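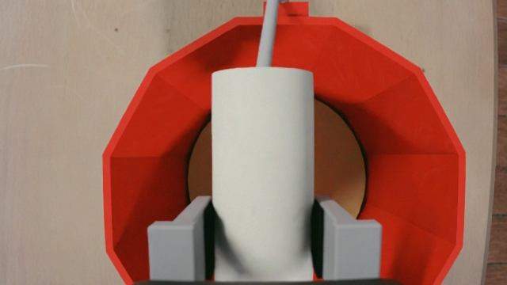 May, late afternoon. Glaze notes, Pernine white, batch after the bad one

Kiln unloaded just after lunch. Cracked the lid too early again (me), a few pings from the top shelf but no dunts that I can find. Will look again tomorrow under the good lamp.

Tiles from last mix: crawling on every single tile that had two coats. One-coat tiles ok. Bare patches along the edges, glaze rolled back into fat beads. Bartosz says greasy bisque. I say too much clay in the recipe, raw, shrinking as it dries. You can see hairlines in the dry glaze before it ever goes in the kiln, so I'm fairly sure. He handled half the tiles with washed hands and half without and they crawled the same.

So: swapped part of the raw kaolin for calcined. Same chemistry more or less, less shrinkage. Mixed 1,125 g dry.

Mixing, for whoever does the next one:

- water first, powder on top, leave it alone. It sinks by itself. I stirred early on the last batch and got lumps
- mask on until everything is wet. Flynn this means you
- slake overnight if there's time, there wasn't
- sieve to 100 mesh, twice. First pass is misery, second is quick
- rinse the brush into the batch, not the sink
- bucket stays in the tray while you pour, drips are glaze too

Dry-crack check: dipped a scrap tile, three seconds, stood it by the window. No hairlines at one coat. Second coat after the first went matt: one very fine line at the lip, nothing on the flat. Much better than before. 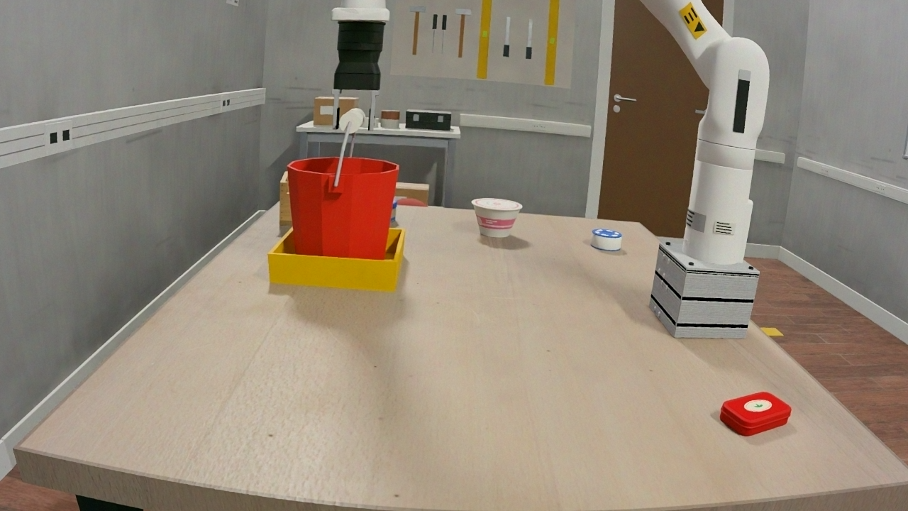 ## Thickness

Still no proper hydrometer, the old one is leaking. Went by weight again, fill the small cylinder to the line, weigh, subtract, divide. Batch came out too thick on first try. Added water in small splashes until a pin scratch in the dipped tile looked like the one on the reference tile from the winter batch. Not scientifc but it has worked.

Pinch of epsom salts at the end, dissolved in hot water first. It was settling hard before, like concrete on the bottom by morning. Left it an hour, stirred with a stick, came up soft. Good sign. Real test is after a weekend.

Note to self: write the final water on the lid label. I never do and then we guess.

## Firing plan

Teodoro wants the Flerance bowls in the next load. Not comfortable. Would rather send tiles only, then bowls. We agreed on tiles plus two of his seconds, both from the Rarkia body, one foot waxed and one sponged.

Load:

1. Bottom shelf: Nazmiye's planters, her own glaze, wide clearance because it runs.
2. Middle: 9 test tiles, Pernine new mix. Three one coat, three two coats, three two coats with the first coat left overnight.
3. Middle, back: the two seconds.
4. Top: Damian's mugs if they are dry. They were not dry this morning. Cold to the cheek.

Cones front and back on the middle shelf, the controller has been reading high and I don't trust it. Hold 40 minutes at the top, then let it drop on its own. Last time we skipped the hold and got pinholes on the verticals.

Kiln wash: two shelves flaking badly. Scraped and rewashed the worse one, other one goes to the bottom under the planters, where I don't mind what happens to it.

Patrício kiln stays off until the door seal arrives. Tape on the switch. Please don't take the tape off.

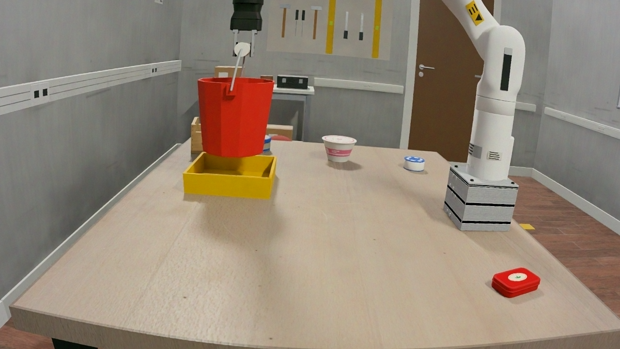

## Loose ends

- Old Pernine batch: do NOT throw out. Fine at one coat, Nazmiye can have it for insides.
- Calcined kaolin nearly gone. We can calcine our own in a bisque bowl in the next low fire, Damian has done it before.
- Silica bag had a split along the seam, double bagged it, wiped the shelf wet. No sweeping!
- Label sieves. Someone used the fine one for iron slip and there are specks in my second scrap tile. Checked by rubbing, came off brown on my thumb.
- Bartosz still thinks it's grease. Gave him two unglazed tiles to rub with hand cream, they go in with the others, marked G on the back.
- Ask Teodoro when Flerance need the bowls by. He said "soonish".

Cones set, lid down, start tomorrow early. Bungs out till it stops steaming.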